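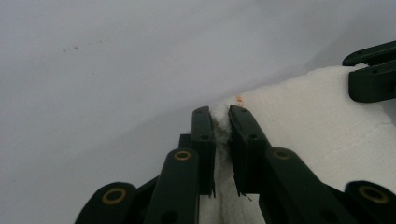
Mending afternoons move to Fanach hall

The free mending afternoons in Osolport will move to the Fanach hall from October, after the room above the library became too small for them. Sessions will be held every Saturday from 2pm, with places for up to 22 people.

Organiser Jinlong Tang said 76 people had asked to come to the last session before the summer break. The library room seats 14.

"We were sending people home with their coats still torn," he said. "The hall has proper tables and a sink, and there is a bus stop outside the door."

The afternoons are open to anyone with clothes or household cloth that needs repair. Tea towels, pillowcases, school trousers and curtains are all accepted. Shoes and leather bags are not, as the group does not have the right needles. Items should be washed before they are brought in.

Beginners start with a straight line and then a zigzag on spare white cloth before they touch their own things. Thread that changes colour along its length is popular for this – it makes uneven stitches easier to spot. Loosely woven cloth such as gauze frays quickly at a cut edge, and learners are shown how to fold it into layers before sewing.
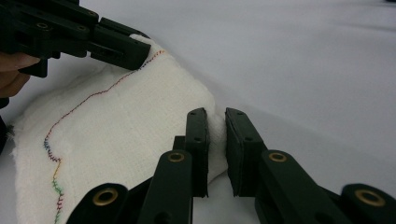 Booking and travel

Places can be booked at the library desk or by phone. The 102 bus stops at the hall and also serves the Wei estate. Parking is limited to the side road, and the hall asks drivers to keep the gate clear.

Four sewing machines will be ready for use, and people may bring their own if it has been checked for safety. Children under 12 need an adult with them.

The Grisia fabric shop has agreed to give offcuts and part-used reels to the group through the winter. Anyone with spare buttons, zips or plain cotton can leave them at the library during opening hours. 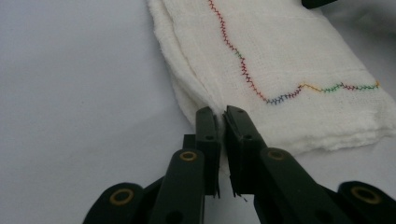
Page last updated: Saturday, 9.40am

The library room will go back to being used for homework club and the chess group. Their times have not changed.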